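So on Sunday I got a text from "Trultolance Parcels" saying I owed £7.13 for a redelivery, and I very nearly paid it. I was expecting a parcel! The link looked fine until I noticed it ended in something like umgate-pay, and I put the phone down.
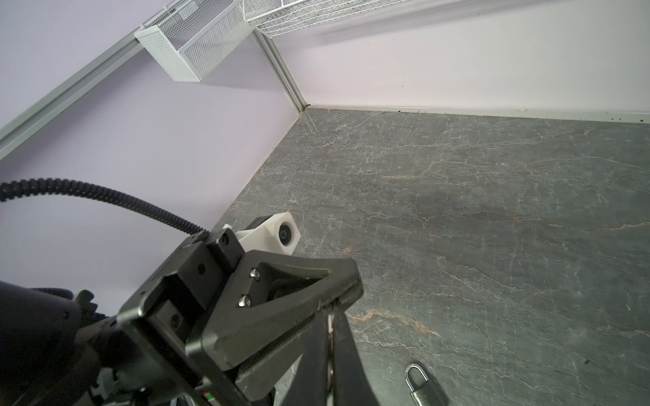 My friend Despina wasn't so lucky. She lost £363 to the same lot in October, and her bank took 14 days to give it back – she was on hold for ages, poor thing. I've since changed eight passwords and turned on the login codes I'd been ignoring for years.
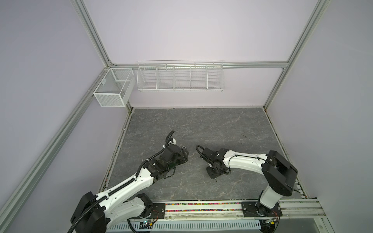
Two arms, gripper to gripper

If you get the same text, forward it to 7726 and delete it.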